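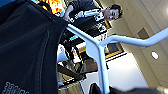 Figure 1. Dark fabric with a stitched seam; pale blue tubular frame.

Print | E-mail
Last updated: March

4. Sound and the Size of the World

4.1 What the ear accepts

The previous section dealt with what low-budget science fiction leaves off the screen. We now turn to what it puts on the soundtrack, and this was the part of the work we enjoyed most. Of the six features in our sample, the ones that audiences called "big" or "huge" in their written comments were often the ones with the fewest exterior shots. Viewers wrote about cities they had barely seen. They described engines, crowds and weather in places where the picture gave them a wall and a door.

The clearest case is Warnix, a 108-minute thriller set almost wholly inside one apartment block on a mining colony. The film has a single wide view of the colony, early on, and it is brief. Everything else that tells us the place is large comes through the walls. A freight line passes under the building at uneven intervals, and the dialogue pauses for it, much as people who live near a railroad stop talking without noticing they have done so. We love this detail! It gives the actors something to do with their bodies, it gives the editor a reason to hold a shot, and by the second act the audience is listening for the train even when the plot has moved on to other things.

Our 300 viewer comments bear this out, with some care needed in the reading. The comments were short, they were collected straight after each screening, and viewers were asked only to describe the world of the film in their own words. We coded a remark as "scale" when it referred to a space outside the room where the action took place. Warnix drew more scale remarks than any other film in the sample, and many of them mentioned the freight line by name.

4.2 Silence as a cost

Surnetov takes the opposite path and is just as exciting to study. Its deep-space station is close to silent. There is no engine rumble, the bed of low noise that viewers have come to expect from ships and stations on film. Instead the mix stays dry and close — breath, cloth, the click of a switch — and the rare loud sound lands very hard. The risk is easy to see. A quiet track leaves the sets exposed, and a viewer with nothing to listen to will start to look at the paint.

Some of them did. Comments on Surnetov split sharply between those who found the station lonely and convincing and those who found it bare. The split does not follow how much science fiction the viewers said they watched, which surprised us, as we had expected regular viewers to miss the rumble more. It does follow seating. Viewers near the front, closer to the main speakers, were kinder to the film. We did not plan for this and had no control over who sat where, so we report it as something worth testing properly.
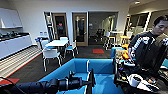 Figure 2. Lounge and kitchenette area with teal-blue sofa and black robotic arm.

4.3 Borrowed sounds

Sitis raises a different question. Its makers drew many of their effects from the Georgiou library, a collection of household and workshop recordings with no science fiction label on any of them. The airlock is a chest freezer. The scanner that reads the heroine's hand is a sewing machine slowed down until the stitches separate into soft thuds. Once you know, you cannot stop hearing it, and for us that knowledge made the film richer.

Does a borrowed sound lose its power when the audience can place it? Three viewers named the freezer outright. All of them still wrote warmly about the airlock, and one said that it "felt like a door I have opened." We think that is a wonderful description of what the film is doing. A future built from known sounds carries the weight of the kitchen and the garage with it, and a viewer can feel how heavy a door is before it moves.

There is an older practice behind this. Radio drama had to build its rockets out of whatever was in the studio, and listeners supplied the rest. Films such as Sitis sit closer to that tradition than to the large studio picture, where effects are layered so densely that a single source is hard to pick out. It would be a mistake to treat the thinner track as a failed version of the thicker one. The two ask for different kinds of attention.

4.4 Limits

Our screenings used one room and one playback system, and the Surnetov result shows how much that can matter. Home viewing on a laptop or through headphones would change the balance of low sounds a good deal, and the freight line in Warnix might all but vanish on small speakers. We also asked viewers to write, which favors those who have words for sound. A later round using spoken replies is being prepared, and the coding sheet will be revised to keep remarks on music apart from remarks on effects.

Print | E-mail

Related items
Section 3: What Stays Off the Screen
Section 5: Costume and the Near Future
Coding sheet for viewer comments
Listening notes: Warnix, Surnetov, Sitis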